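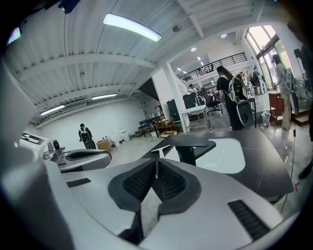
Cunano workroom desk
Made by Oberholzer, sold by Otholm

Price: £357 including VAT
Availability: made to order, 6 weeks
Colour: dark grey top, black legs, white panel

The Cunano is a desk for shared rooms where people are on their feet as often as they are sitting down. It has a plain dark grey top and angled black brackets at the legs. The white panel is set in under the top and gives you somewhere to fix a power strip or a cable tray. Cables can drop straight down from the edge to the floor.

It suits workshops, teaching rooms, test rooms and open offices. If you only want something to put a laptop on at home it will do that too, but it is a big desk and the Sturnero is cheaper and easier to get up a staircase.

Size and fitting

Width: 1560 mm
Depth and height: see the size sheet, sent with every quote
People needed to put it together: 2
Tools: hex key supplied, you will need your own cross-head screwdriver

The desk comes flat in two boxes. Put the legs and brackets together first with the top face down on a blanket, leave the bolts finger tight, then turn the desk over and tighten everything once it is standing where you want it. The panel goes on last. If the floor is uneven, adjust the feet before you tighten the bolts.

Placing desks in a large room

We get asked about layout more than anything else. In a room with a column in the middle, start from the column and work outwards. Leave enough space behind each desk for someone wearing a backpack or carrying kit to get past without turning sideways. Long ceiling lights work best running over the desks – a desk pushed out between two rows of lights can end up in its own shadow. Keep the tops clear of the air conditioning outlet if you use paper.

Desks can stand end to end or back to back. They do not bolt together, so you can pull one out and move it when the room changes.

Washington Leite does our room plans. Send him a sketch with the wall lengths, doors and windows marked and he will send back a drawing. There is no charge for this on orders of four desks or more.

Care

Wipe the top with a damp cloth and dry it. Do not use scouring pads or anything with bleach in it. Dark tops show dust and fingermarks sooner than white ones do, and buyers with a lot of daylight from the side should bear that in mind. We can supply the same desk with a white top at the same price.

Check the leg bolts after the first month and then once a year.

Delivery and returns

Delivery is to the ground floor. Upstairs delivery can be booked but we need to know about lifts and tight corners beforehand. Desks in unopened boxes can be sent back within 30 days. We cannot take back a desk that has been put together unless there is a fault.

Spare brackets, feet and panels are kept in stock and can be ordered one at a time. Please give the desk name and the top colour when you order, as older desks take a different panel.

Questions about orders: Silvana Xavier, sales desk
Room plans: Washington Leite
Spares: Alcides Camargo

Price and details last checked July 27, 2019.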